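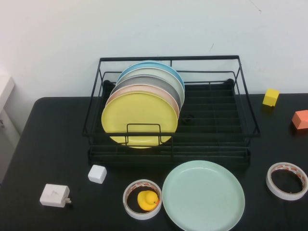 19 September 2023

Throwing load review, Mukthorpe squad, preseason block. Chukwuemeka Bashir pulled the wearable exports last night. The Lerik units logged 554 throws for the two quarterbacks combined, drills and team periods, warmup tosses excluded. Starter is at 147 for the last three sessions, which is high for a guy coming off a shoulder strain in March.

Checked the throw counter against the sideline tally sheet. The Lerik count runs over on handoffs with a hard fake. Raised the angular velocity threshold one step and reran Thursday. Matches the sheet now except for 2 events, both shovel passes. Leaving those.

Falto export still writes timestamps in local time with no offset. Fixed in the import script, not at the source. Anyone using the old script needs to pull again.

Baseline question: the 2020 file has no deep-ball split, so it can't be used for the over-30-yard comparison. Totals only.

Receivers: hamstring numbers from Abugri test not in yet. Left/right difference was more than 10 percent for the slot last time, want a retest before he runs full routes.

To do
- rerun Saturday with new threshold
- ask CB for raw files, unit on backup QB dropped out in period 4
- cap starter at 40 Wednesday, trainer to confirm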